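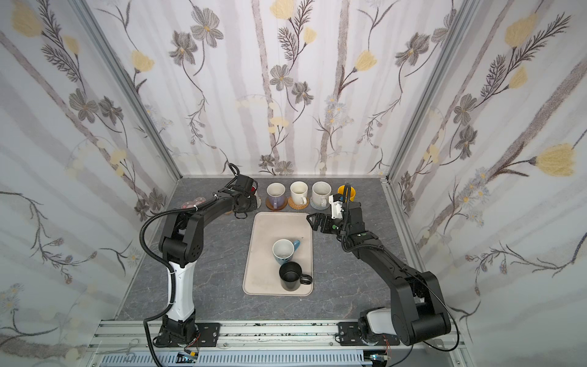 Preparing the Home for Game Day: Household Guidance for Hosts

Residents who open their homes for football viewing during the season are encouraged to review the following recommendations. They have been prepared by the Gidance Household Information Service and apply to gatherings of up to 15 guests in an ordinary living room or den.

Seating and sight lines

Arrange the seating before any food is brought out. Chairs should face the screen directly or at a slight angle, and the path to the kitchen and bathroom should not cross in front of it. Where two rows are used, place low seating in front and dining chairs behind. Folding chairs borrowed from another household should be marked underneath with masking tape and returned at the end of the evening.

Extension cords must not run under rugs. If a second television is set up in another room, plug it directly into a wall outlet.

Food service

Chili, wings and hot dips should be kept at 140 degrees Fahrenheit or above during service. A slow cooker on the "warm" setting will normally hold this temperature, provided the food was fully heated beforehand. Check with a food thermometer at kickoff and again at halftime.

Cold dips may be set in a larger bowl filled with ice. Put out small portions and replace the bowl with a fresh one when it runs low. Do not add new dip to an old bowl. Perishable food that has been at room temperature for two hours should be discarded.

Hosts using the Aoun two-burner warming tray should allow 20 minutes for the surface to heat. The tray is not suitable for plastic containers.

Spills and stains

Keep a stack of plain white cloths within reach of the seating area. Colored napkins may transfer dye to damp upholstery.

Salsa and tomato sauce: Lift the solids with a spoon. Blot with cold water, working from the outside of the stain inward. Apply a small amount of dish soap mixed with water, wait five minutes and blot again.

Beer and soft drinks: Blot until no more liquid comes up, rinse lightly with cool water and blot dry.

Grease from wings or pizza: Cover the mark with baking soda, leave for 15 minutes and vacuum. Skivadix fabric powder may be used in the same way. Test it first on a hidden seam.

Jerseys and team apparel

Turn printed jerseys inside out and wash them in cold water on a gentle cycle. Do not use fabric softener on stretch fabrics. Hang to dry. Lettering should never be ironed directly.

After the game

Refrigerate leftovers in shallow containers and label them with the contents. Rinse cans and bottles before recycling. Grease should be left to cool, poured into a lidded can and placed in the trash. It must not be poured down the drain.

Wooden tables with white rings from cold glasses may be treated with Pumico paste, rubbed lightly along the grain with a soft cloth. Wipe off all residue and let the surface stand overnight before replacing lamps or coasters.

Related leaflets: No. 262, Care of Upholstered Furniture; No. 464, Safe Use of Outdoor Grills.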